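Plornstead workshop, February, afternoon. V. Hakala

Today I worked on the floor course for the small arm. There are 3 colour zones, orange, yellow and blue, and the orange one is nearest. I start every run from the orange. 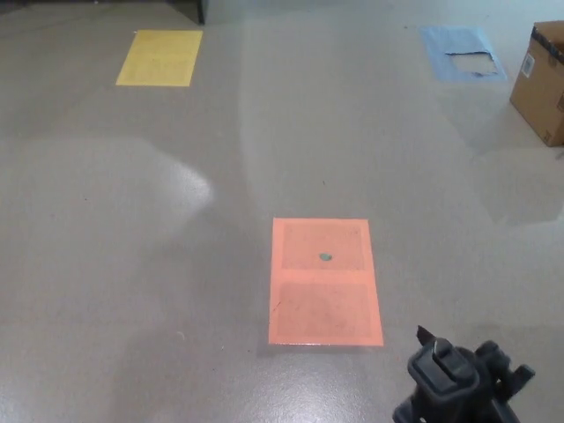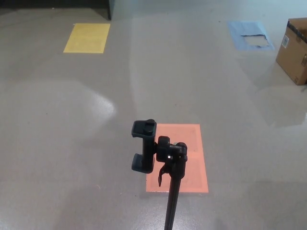
Orange, yellow and blue zones on the grey floor, with the carton at the right.

The glare on the left side is still a problem for the colour threshold. I changed the exposure from 13 to 8 and will compare the logs tomorrow. The blue sheet is torn and must be replaced — Lendano has the same blue, I think. The phone clamp is good enough for now, but I want a shorter pole.

Log saved as run 2231. Please do not move the carton, I measure from its corner.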